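### 3.2 How people sort at home

I went into the Plarndale interviews thinking folks would sort their stuff by type -- toys with toys, cables with cables. Mostly they didn't. People told me they sort by how soon they expect to need a thing again, and they were pretty cheerful about how messy that gets. Aba Asamoah did the second round of visits in May and heard the same story in all but two homes. (We compared notes afterward, and I'd coded one of those as "by type" when she hadn't, so see Section 2 for how we settled it.)

Color came up a lot more than I'd planned for! My interview guide had 3 questions on labels and none on color, which I regret. Plain bins in different colors, like the ones in Figure 2, seem to do much of the work that written labels are supposed to do.

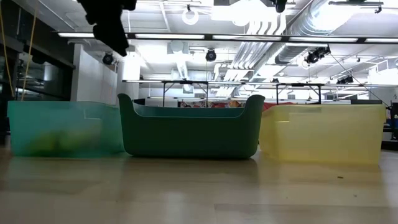 **Figure 2.** Storage bins in three colors.

Labels, when people had them, went stale fast. One parent read me a lid that said "winter" and then laughed, because the box was full of birthday candles. I'd love to know how long a label stays true, but our visits were too close together to say.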